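Home | News | Features | People | Events | Archive | Contact

A surgeon who still ties knots at the kitchen table

Dionysis Konstantinidis keeps a length of suture tied to the handle of a kitchen drawer. He has done so since he was a trainee, and when he moved house in October he took the drawer handle with him.

"My wife had picked new ones," he says. "I asked for one of the old ones back. It's the right thickness."

He is a surgeon at Tavness, where he operates and also runs the stitching course for junior doctors. We met in the teaching room on the first floor, which has a long bench, a sink and a cupboard full of practice pads. He had come straight from a ward round and ate a cheese roll while we talked.

The course takes two days. The first is spent on open stitching, with a needle holder and forceps, and the second on working through instruments with a screen. Konstantinidis says most people arrive wanting to get on to the second day.

"They've watched the films. They want to sit down and drive. I understand that, I was the same. But if you don't know how hard you can pull a thread with your own fingers, you won't know it any better when you're looking at it on a screen."

He asks each trainee to tie 200 knots before they come. He doesn't ask for proof. By the middle of the first morning, he says, he has a fair idea who did them.

What he talks about most is tissue. He came back to it several times, whatever the question was. New surgeons look at the needle, he says, and they ought to be looking at what the needle is going through.

"It moves away from you. It folds, it swells a bit if you keep bothering it. You take hold of it in the wrong place and it tears, and then you've got a second job to do. I say to them, take hold once, in the right place, and then leave it alone."

I asked how he teaches that when he can't put his hand over theirs.

"Slowly. We stop a lot. I have them say out loud what they're going to take hold of before they do it. They hate it. After an hour or so they stop hating it." 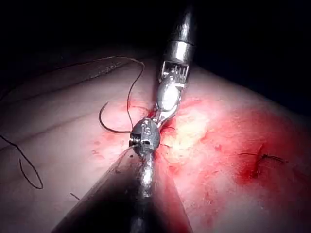

Two instruments meet over the tissue, with a thin strand of what looks like suture close to the join.

The view on the screen takes some getting used to. Everything is large and close, and past the tissue there may be nothing but black. Trainees lose track of how small their movements are. Konstantinidis tells them to think of the width of a shirt button and then halve it.

Blood makes it harder. A small amount on the jaws of an instrument can look alarming at that size, and people rush. He would like them to wait, look, and clean the tip if it needs cleaning.

"A smear is a smear. You learn what matters and what doesn't. The shine is a nuisance too. The metal throws the light back at you and you think you've seen an edge when it's only a reflection."

He is strict about thread. It should never be dragged across a surface, he says, and the loose end should always be somewhere you can find it. When he was training under Kosmas Karagiannis, now retired, he once lost sight of an end during a long afternoon list and spent several minutes looking for it while the older man said nothing at all.

"He let me look. I found it in the end, it was under the fold I'd made myself. He asked me what I'd learned and I said, don't make folds. He said that would do."

Karagiannis still comes in now and then to watch the course. He sits at the back and has been known to correct the teacher as well as the pupils. His main complaint is that knots are tied too tight.

"He's right about that," says Konstantinidis. "You want the edges to touch. If you strangle it, it won't heal well. I tell them to think of doing up a coat, you don't need to be able to bounce a coin off it."

The course has run for 13 years and has changed less than he expected. The practice pads are better. The second day was once an afternoon. He has dropped a talk on the history of needles, which he enjoyed giving and which he admits sent people to sleep.

The next one starts on the Monday after 2nd July and is full. There is a waiting list, and he asks anyone on it to keep practising in the meantime. A drawer handle is fine, or the back of a chair. He prefers the drawer because it slides open if you pull too hard.

"Then you know," he says. "You look down and there are your spoons."

He finished the roll, washed his hands at the sink and went to see whether theatre was ready for him.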